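Chapter 7
Planning With an Object in the Hand

7.1 What changes after the grasp

Chapter 6 treated the gripper as the last link in the chain. Its shape was known, its mass was known, and the collision model could be built once and reused for every query. Once the fingers close on something, none of this holds. The moving body is now the arm plus the object, and the object's pose relative to the palm is an estimate with some error in it.

The usual first step is to attach the object to the gripper frame by a fixed transform. We write this as T_go, the pose of the object in the gripper frame. The planner then treats object and gripper as one rigid body. Joint limits are unchanged. The swept volume may grow a great deal, and for a long object most of the growth is at the end farthest from the fingers.

Take a sword held near the lower part of its blade, hilt up. The crossguard reaches farther to the sides than any other part of it, and it sits well out from the fingers. A wrist rotation that clears every obstacle with an empty gripper can carry the crossguard into a wall.

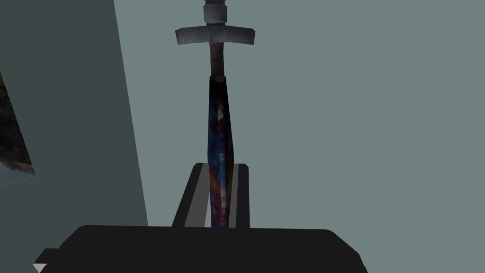

Rawiri Treloar objects that the fixed transform is the wrong place to begin, since a student who learns it first will go on trusting it after the object has slipped. He would start from a distribution over T_go and present the fixed case as its limit. The order used here is the other one. The fixed case is needed to define the collision query, and Section 7.4 replaces it.

Two facts about the attached model should be kept in mind. First, contact between the fingers and the object is intended and must be removed from the list of pairs to be checked. Second, only that contact is intended. Turning off all checks between the object and the robot is a common error in student code. It lets the planner pass the far end of a long object through the forearm.

7.2 The Mudix planner

The exercises use Mudix, a small sampling planner supplied with this book. It reads a scene file, an arm description and a list of attached bodies, and it returns a path in joint space or a failure code. Mudix has no dynamics. Timing is added afterward by the routine in Appendix B.

The main test scene is called Cullirberg. It holds two arms, so each arm is also a moving obstacle for the other. Mudix offers two ways of handling this. In the coupled mode, both arms are planned together in one joint space. In the priority mode, one arm is planned first and its path is passed to the second as a timed obstacle. The coupled mode finds paths that the priority mode misses, and it pays for them in samples. On the standard query set of 277 start and goal pairs, the coupled mode needed a median of 3206 samples per solved query. The priority mode needed about 300, counted over both arms, and left 10 queries unsolved that the coupled mode had solved.

Cloth is a separate difficulty. A rigid obstacle has one shape. A crumpled sheet has as many shapes as there are ways to drop it, and its shape changes when an arm brushes it. Mudix gives the user three settings for a cloth body: ignore it, treat its present mesh as rigid, or replace it with a raised box that bounds the mesh. 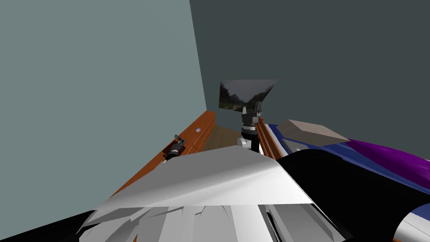

The box is safe and often too large. A single high fold raises the whole top face, and goals close to the fabric become unreachable even when the gap above them is wide. The rigid mesh is tighter but holds only until first contact. For the exercises in this chapter, use the rigid mesh with a margin, and stop the path at the first state where the margin is crossed.

7.3 Notation

Joint vectors are written q, with a subscript for the arm where two are present. The set of collision-free joint vectors is C_free. When an object is attached we write C_free(T_go), to show that the set depends on the grasp. A path is a continuous map from [0, 1] into this set.

The Grestley checker, described in Section 7.5, tests a path by bisection and reports the first segment it cannot clear. Rewi is its slower counterpart, which bounds the motion of every link and cannot miss a thin obstacle. Results in this chapter were produced with Grestley and confirmed with Rewi unless noted.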